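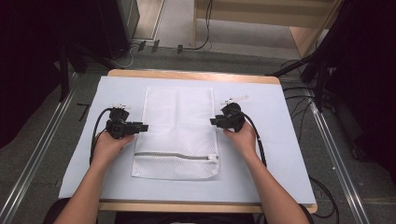
Tips for the laundry-bag job, and for the software that has to learn it

Workshop notes from the Plunddale bench, updated June 21, 2021

Mesh laundry bags look like the easiest thing in the house to fold, and for a person they more or less are. For a control program they are a small headache with a zipper on it. We have been at this job for a good while now, recording folds with the hand-held grippers and then coaxing a policy into doing something similar, and along the way we have gathered a pile of little habits that I wish somebody had pinned to our wall on the first morning. So this page is our wall. Take what suits your own bench and leave the rest!

Before you record anything

Put something plain under the bag. A white net bag on light wood gives the segmentation model fits, and even on a pale sheet it can struggle along the edges. We use a pale sheet anyway, as it is kind to the cloth and makes the surface the same every day, but we train the mask on the zipper first and let the rest of the outline follow. If you have a choice, a medium blue or a dull green works better with white mesh. Whatever you pick, stick with it for the whole set. Changing boards halfway through cost us most of a week in October.

Smooth the bag with the flat of your hand, but don't iron it and don't fuss. A few creases are good for the model. What you want to get rid of are the big rolled edges, where two layers of net curl up and the depth map turns to soup.

Decide which way the zipper end faces and write it down. Ours starts at the near edge for the first half of a set, then we turn the bag around. If you mix directions at random from the start, the planner has a harder time of it, and you will have a harder time checking its work. Mixing comes later, once the simple case is solid.

Close the zipper all the way. A half-open zipper makes a lovely loop for a jaw to hook, and then the whole bag goes sailing.

Seeing through the net

Most perception troubles with mesh come from the holes. The camera sees net, then table, then net again, and a depth filter made for towels will decide that the bag is mostly not there. Here are the settings and tricks that have held up for us.

Turn the hole filling up, then turn it down again one notch. Everybody's first instinct (mine too) is to crank it until the bag looks like a solid slab, and then the edges swell and the grasp points land out on bare board.

Look for the zipper as a line and the net as a texture, and keep those two detectors separate in your pipeline. The zipper is the one part of the bag that stays put in the picture from one moment to the next, so let it anchor the pose. We fit a gentle curve to it. A straight line was close enough for the first few folds and then got worse with every one after.

If the bag has a fold line already worn into it, mask it out or accept it, but don't let the edge finder choose for itself on each frame. Ours used to hop between the fold line and the true side of the bag, and the target jumped back and forth like a cat at a screen door.

Throw out depth readings along the outer rim before you plan. We trim 4 millimeters all the way around. You lose a sliver of bag and gain a great deal of peace.

Planning the two-handed part

Keep both grippers at the same height on the approach. It reads better in the data, and the planner we use, a small one called Workusetti that grew up on our own bench, handles a matched pair of paths much more happily than two that wander. Start with the jaws facing each other on opposite sides of the bag, pause for a breath, and then go in together.

That pause matters more than it seems it should. We use it as the marker where one segment ends and the next begins, and the segmenting script finds it by looking for hands that are nearly still. Hurry through it and the script glues the approach to the grasp, and then you get to spend your evening with a scroll bar. I have spent several of those evenings and can't recommend them.

Pinch low and pinch a little cloth. With net, a deep bite gathers a wad, and the wad springs back when you let go. A shallow pinch near the side seam lifts cleaner. In the planner we cap how far the jaws may travel past the detected edge, and we set that cap per fabric in a little table so that the mesh bags don't inherit the bath towel numbers.

Let the lift be slow and the fold be ordinary. Folks tend to do the reverse, snatching the bag up and then fretting over laying it down. In our controller the lift has its own speed limit, and it is the first thing I check whenever a bag ends up crooked.

Plan the release too! It is easy to spend all your care on the grasp and leave the letting-go as one line at the bottom of the file. Net clings to jaw tips. We open the jaws, wait a moment, back away sideways and only then rise. Backing straight up drags the top layer along with it, and your nice fold opens like a book.

Looking after the recordings

Watch the first 2 takes of every session all the way through before making any more. Check that both gripper tracks are there, that the clocks agree and that the jaw widths change when your fingers do. A gripper that reports itself shut all morning is a sad discovery to make at suppertime.

Dress the cables so they fall back along your forearms and don't cross the bag. A loop of cable over white net looks very much like a feature worth tracking, or so our tracker believes.

Keep your bad takes, in a folder of their own with a plain name. When we moved to the newer recovery routine, the one our friends at the Tallton shop talked us into, the slips and snags were the most useful files we had. Up to 200 takes of one bag is plenty before you swap in another size. After that the model is only getting fonder of that particular bag.

Name files by fabric, then direction, then take. Dates in the middle of a file name seem sensible until you want every net bag turned zipper-end away, and then you are writing a script to find your own work.

Testing without tears

Run each new policy in replay first, with the motors off and the planned path drawn over the recorded one. If the two part ways before the pinch, look to perception. If they part ways after it, look at the speed limits and the fabric table. It won't catch everything, but it sorts the troubles into two baskets and you can get on with your day.

Then run it slowly on the real bench, with a hand near the stop button. Give the bag a quarter turn, 90 degrees, and run it again. We added that check after a build that worked beautifully so long as the bag lay exactly the way it had in training.

One last small thing about zipper pulls. If the pull rests near where you mean to pinch, nudge it inward before you start, or add a keep-out circle around it in the planner. We do both these days. The keep-out setting is in the same fabric table, in the column marked "hardware," next to the one for buttons.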